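Ticket 326: soap into dish, drops on lift
Opened by: Larysa Fedoruk
Status: open

Task is to pick up the bar and set it in the green dish. The Utum policy finished 40 of 75 tries. Most misses are the bar slipping out on the way up.

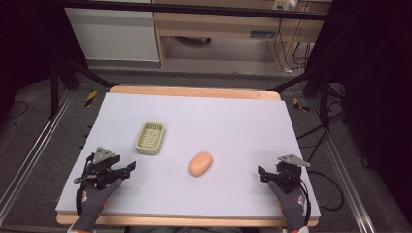
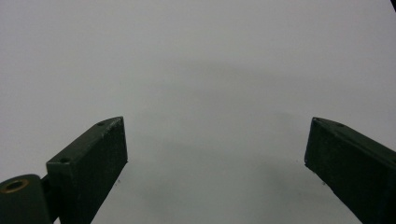

Zoriana Zakharchenko, 2 p.m.: Slower close made no difference. Tried a higher grip force and the bar shot out sideways. People do this one without looking, so I wouldn't tell Clorkmont we're ready for bathroom chores. Next I'll try rubber pads on the fingertips. Leave this open until December.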